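I'm looking for people to drive our kitchen robot, and no, you don't need to know the first thing about robots.

My name's Etenesh Worku and I look after demonstration gathering at Brevgate. We're teaching a two-armed robot to do ordinary kitchen jobs, and it learns by copying. Somebody sits down with a headset and a pair of hand controllers, moves the arms through a task, and we keep the recording. Do that enough times, with enough different people, and the learning system starts to get the hang of it. At the moment nearly all our examples come from the same few colleagues, so the poor thing has picked up our habits (including my own way of putting a banana down, which I'm told is odd).

The project is called Fulimlow and this round is all in simulation - the kitchen is on a computer, so there's nothing to break and nothing to mop up. You'll be moving fruit and other bits and pieces between boards, mats, plates and racks, sometimes with one hand and sometimes with both going at once. We change the worktop and the layout all the time, so it doesn't get too samey.
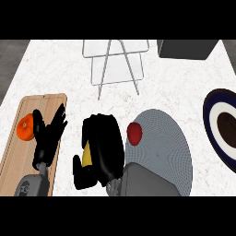
Van Wyk told me the first half hour was maddening, the fingers never went where you thought they would, and then at some point it stopped feeling like controls and was just reaching for things. He also said to tell you to bring a drink, and that he'd come back for another round if I asked nicely. I have asked nicely.

So, what you'd be signing up for. Sessions last 3 hours with proper breaks, and I'd like each person to do 6 of them, spread out however suits you. You get £80 a session, paid whether your recordings turn out lovely or dreadful. We do want the dreadful ones too, by the way! If you fumble a lemon and go back for it, carry on and finish the task, don't stop and say sorry to the screen. Going back for something you've missed is one of the things we most want the system to learn.

You need to be 18 or over and able to use both hands with the controllers. Glasses are fine under the headset. If you get motion sick easily, tell me and we'll set you up with a flat monitor, which plenty of people like better anyway. Left-handers, please, please apply - we're very short of you. Gamers are welcome, but so are people who've never held a controller in their lives, and I'd be really pleased to hear from anyone who has worked in a café or a canteen.

We save the movements of the controllers and everything that happens in the simulated kitchen. We don't film you and we don't record your voice, so sing if you like. Your recordings are stored under a number, and you can ask me to take them out at any point up to the end of November.

It all happens at our Nestard office, on the ground floor, with step-free access and a kettle. Daytime and evening slots are both going.

To apply, fill in the short form on the Brevgate jobs page and put Fulimlow in the subject box. No CV needed, only a few lines on who you are and when you're free. I read them all myself and I'll get back to you either way.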